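4.2 Receptacles away from the floor

The most surprising material in the Skeltstead interviews concerned where people put their bins. Going in, we had assumed (along with most of the household waste literature we had read) that the bin is a fixed point and the rubbish travels to it. In 16 of the homes we visited this was plainly untrue. The bin moved! It went to the couch for a film, to the back step for shelling peas, and, again and again, up onto the table for what several participants called "a proper go at the bottles".

We find this a wonderfully rich habit and would like to see it studied in its own right. Lifting the receptacle to working height changes the whole job. The person stays standing or seated in one spot, both hands are free, and the drink containers can be spread out and looked at before any of them is dropped in. Participants who sorted at the table talked far more about the containers themselves (which caps come off easily, which labels peel cleanly, which bottles are worth keeping for cordial) than those who sorted at a bin on the kitchen floor. One woman in the Manumley group had strong and very detailed views on cap colours, and we have transcribed all of them in Appendix C.

The diary returns point the same way. Across both towns the diaries recorded 2,577 separate disposal events in June, and the entries written by table sorters were noticeably longer and more particular. They name the drink. They mention who finished it. Floor-bin entries tend to read "bottles, kitchen" and leave it there, although we should be fair and note that two of the most entertaining diaries in the set came from committed floor-bin households.

Table sorting also brings the bin into contact with things it does not normally meet. Tablecloths are the obvious case. We had expected people to strip the table first, and a few did, but the cloth more often stayed on, patterned or plain, along with whatever else lived there: tissues, fruit, the mail, a pair of reading glasses. Asked about this, participants usually talked about the liner. A fresh bag, folded well down over the rim, was felt to make the bin a clean object and therefore a fit one for the table, at least for as long as the job took. Magaña's notion of "borrowed cleanliness", developed in his earlier work on laundry tubs, fits these accounts beautifully (Hermenegildo Magaña, personal communication).

The arrangement in Figure 3 has much in common with those described to us. The liner is turned over the rim to make a band, the floral cloth has been left in place, and the drink bottles are spread across it at all angles, a green soda bottle among them. The tissue box keeps its place at the wall. Participants shown this figure in the follow-up sessions went straight to the bottles and began grouping them aloud, some by colour and others by what had been in them, and the discussion in the Prirley hall ran well past the hour we had booked.

Figure 3. Drink bottles and a lined waste bin on a cloth-covered table.

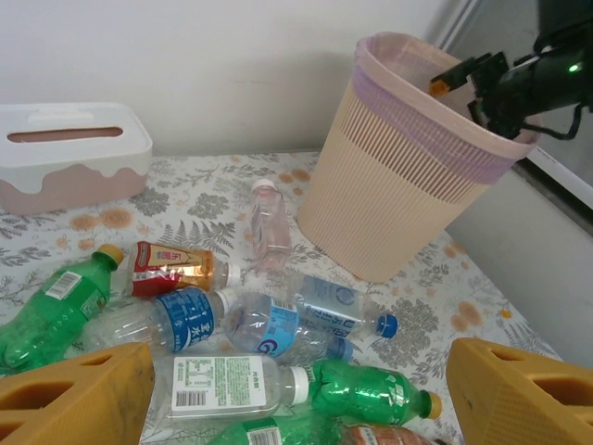
4.3 Bin shape and the reach over the rim

Once the bin is on the table its height matters in a new way. A tall bin that suits a standing adult on the kitchen floor puts its rim near shoulder level for someone seated, and participants compensated by standing up, by tilting the bin toward themselves, or by swapping it for a mop bucket. Tapered bins were well liked for their wide mouths. They were also the ones most often steadied with a spare hand, particularly when the first few bottles went in and there was little weight at the base. We return to this point in Section 5, where the Vandenberghe reach scores are compared for seated and standing sorters.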